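Opinion > Machines > Things for Sale

Dishes by the Hour

By Niloufar Bahrami
September 5, 2022

I have spent most of my adult life trying to get out of clearing the table, so I read the Zerkari price list with mixed feelings. For $400, the company will sell a robot lab 200 recordings of people handling dishes at home. The people use hand-held grippers, two jaws apiece, in place of their fingers. A robot learns from the recordings. My mother offered me the same training for free and I turned it down for years.

The starter pack covers 56 homes, and I think the homes are what you pay for. A rival outfit, Durkidance, films in a rented studio with matching gray bowls on a bare counter, and its samples look like a wedding registry. A robot raised on those will do fine until it meets a family.

Zerkari's samples are another matter. They have groceries in them. They have tablecloths that would give a machine a headache, if it had a head.

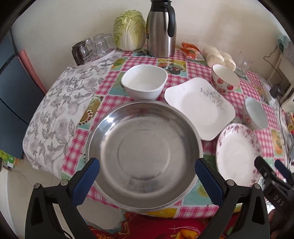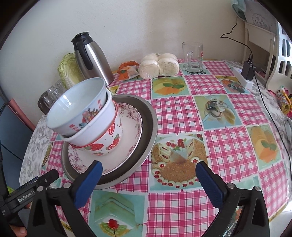 Basin, bowls and blue-padded grippers, with the cabbage and the thermos jug for company.

Look at the stack of three bowls on the plate in the second one, strawberries at the bottom and a different bowl on top. Every kitchen I have lived in stacked its dishes in that spirit. The cloth under them has a picture of a cake on it, and I would like any robot I let into my house to know a picture of a cake from a cake.

I do have complaints. The notes that come with each recording are thin. "Tidy table" is a wish, and a lab needs to know which bowl went where and when. Trosora, which costs more, labels each grasp. Zerkari also allows only 4 replacements per order, a stingy number for a product whose whole charm is that people fumble. And I looked hard for a plain statement of what the households are paid and found a paragraph about community. If my dishes are worth money, I want to see the rate printed next to the price.

Still, if I ran a lab, I would buy the messy set and hire someone to fix the notes. My neighbor Nouri thinks I should skip all of it and get a dishwasher. I have one. It has been full since August — someone has to empty it.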